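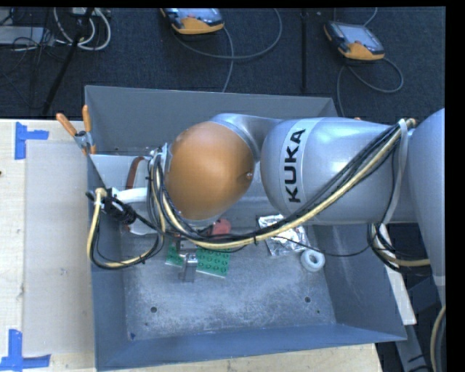
2023-07-04

Bin cell, planner and perception work. Carrying on with the Guswood branch.

Main job was the self-masking step. The overhead depth cloud goes into the segmenter with the arm still in it whenever we re-plan mid-pick, and the arm takes up a lot of the bin when it lies across. The mask built from the robot model removes the links and the joint covers well enough. It does not remove the hoses and cables, as they aren't in the model at all. They then come out as objects, and the planner treats them as things to avoid, so it reports the start state in collision and gives up.

Tried padding the link meshes first. At 70 mm the hose is mostly gone, but so is anything lying under the arm. The white ring went missing completely and the foil packet came back as two thin slivers. Not usable. Put the padding back to where it was.

Second try: added a chain of capsules along the wrist to stand in for the dress pack, driven by joint angle. Crude, but it follows the hose over most of the range. It is worst when the wrist is turned well round and the loop hangs low on the tool side. Euan Halliday suggested dropping any segment that touches the arm mask and is also above the rim plane. That gets rid of the upper half of the loop. The lower half still needs the capsules.

Ran the logged set through it offline, 942 clouds. 303 had a false object from hose or cable before the change. I haven't gone through the after results by hand yet, so no figure for those until I have. Don't quote one from the console printout, the counter includes the empty clouds.

Object notes:

Green studded plate. Segments fine. The pose estimate flips by half a turn between runs, which doesn't matter for the grasp but makes the tracker jump. Need to set the symmetry flag in the Chuang config.

Foil packet. Depth is full of holes on the bright reflections. Hole filling on gives a surface that is too high and the gripper closes early. Left it off, using the colour mask and taking the height from the edge of the packet.

White ring. The grasp sampler likes to put one finger in the centre opening. Fine in principle, but the score drops if a cable runs near it in the cloud, so this one depends on the masking too.

Red object. Hardly any points when the arm is over it. Added a rule that an object seen before the arm moved in stays in the world model until a clear view says otherwise. Before this it was simply dropped, and the planner would happily go straight through where it had been.

Bin model: the sloping walls are now proper planes in the collision scene in place of the straight-sided box. More approach angles open up near the rim and fewer near the floor, as you'd expect. The spring clamp on the upper left rim isn't in the scene. Added a keep-out box over that corner by hand, file is bin_extras. If you move the clamp, move the box.

Planner: time limit is 2 seconds per attempt, unchanged. Most failures now are at the left wall, where the goal is reachable but the capsules hit the wall on the way in. Some of those are real and some are the capsules being fatter than the hose. Will try a smaller radius on the last two capsules only.

Bunance logger dropped joint states twice during replay. Restarted it, no cause found.

Still to do:
go through the after results by hand
symmetry flag for the plate
smaller end capsules, then re-run the left wall goals
ask Euan whether the rim plane should come from the bin fit or stay fixed
merge bin_extras once the keep-out box has been checked against the real clamp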